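Robot Cells, Unit 5: The Grip That Wasn't There
Handout, 2026-01-27

Today's fault is one of my favorites, so bring your log printouts! At the Fomholm packing line, a Royer arm kept reporting "part held" with nothing in its fingers. It would travel all the way to the drop point, open, close the count, and go back for more. The line ran 200 cycles before the tally was checked against the boxes, and 12 of them were short.

The controller (a Kosta, same family as ours in the lab) decided "held" from one thing only: had the fingers stopped moving before the timer ran out? Fingers that close fully on air also stop moving. So does a finger that snags on a bit of loose film. Both count as a grip if you never ask where they stopped. 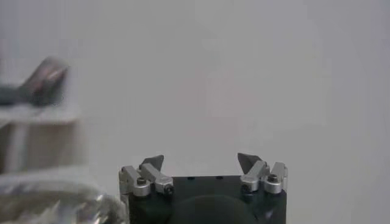 Fig. 1. Gripper open, nothing between the fingertips. Note the clear plastic at lower left, close to the finger bracket.

Look at the linkage side of the fingers and think about what could get in there. Then work through these before lab:

1. Sketch finger position against time for a good grip, a miss, and a snag. Which two look alike near the end?
2. Pick a position window for "held" and defend it. What happens with a soft part?
3. Where in the cycle would you check again? Once is not enough (try lifting, then checking).

Lab rule, no exceptions: stop the arm and lock it out before you reach in to clear film. A stalled finger may still be pushing.

Upload sketches to Classtead under Unit 5. Messy ones are welcome.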